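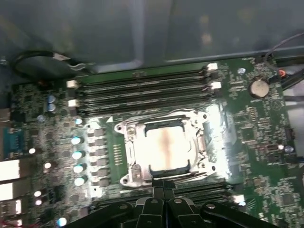 Most written procedures for robot cells say very much about people and very little about the product. I have read perhaps 40 of them in my work, and nearly all have a good chapter on fences, stop buttons and who may hold the key. Then comes the part being handled, and there is one sentence: "Take care not to damage the unit." When the fingers of a gripper are at the edge of a processor bracket, with old thermal paste still in a brown smear on the chip and memory slots directly below, this sentence helps no one. What is care, for a machine? It must be a force, a distance, a speed and an order of steps. If these four things are not written, then they are decided by the person who made the program, on the day he made it, and they leave the company together with him.

I work in Gostcombe, where we take apart and repair used servers. I am not against robots in this work. I was against them in the beginning, and Barış Özkan, who was my supervisor then, was patient with me. My complaint today is a smaller one. I think we have borrowed our rules from factories that build new things, and repair is a different business.

In a factory the board arrives always the same. In repair it does not. One case has its cables tied nicely to the side, and the next has a loose wire which makes an arch over the board, exactly on the path of the arm. A human technician pushes the wire away with one finger and does not even remember it. The robot rule should say: before any approach, the cables are secured or the approach is refused. At our place this was added only in September, after Glória Carrilho wrote the same remark on her shift sheet 3 times and then brought the sheets to the meeting.

The second thing is where the gripper is allowed to wait. Many programs let it stop above the work while the software is thinking. I understand that this saves time. But a tool which stands over an open socket is a risk during all this time, if the air pressure falls or if somebody touches the table. I would write that waiting is permitted only outside the outline of the board. Jaime Barreto, who programs our cells, says that this costs 2 seconds in each cycle. I believe him - and I would still pay the 2 seconds. The boards we receive can be worth 3000 dollars, and the customer did not send them to us so that we can be quick.

My third point is about light. Metal brackets shine, and under a strong lamp the bright spots can hide an edge from the camera. Our lighting rule says only "sufficient." Too much is also a fault, and the rule should give a maximum together with the minimum.

Some colleagues answer that so much detail makes the document long and that long documents are not read. Dean Cheetham made this argument well in our last review. I agree that people do not read forty pages. However, the limits for the machine can stand in one table, on one page, fixed to the cell, and the person who changes a number signs beside it. We do the same for torque drivers already and I never heard that it was too much to read.

I have sent a draft of such a page to my manager on 17th July and I am waiting for the comments. If your workshop has something similar, I would be glad to compare, especially the force limits close to sockets, where I am still not sure about my own.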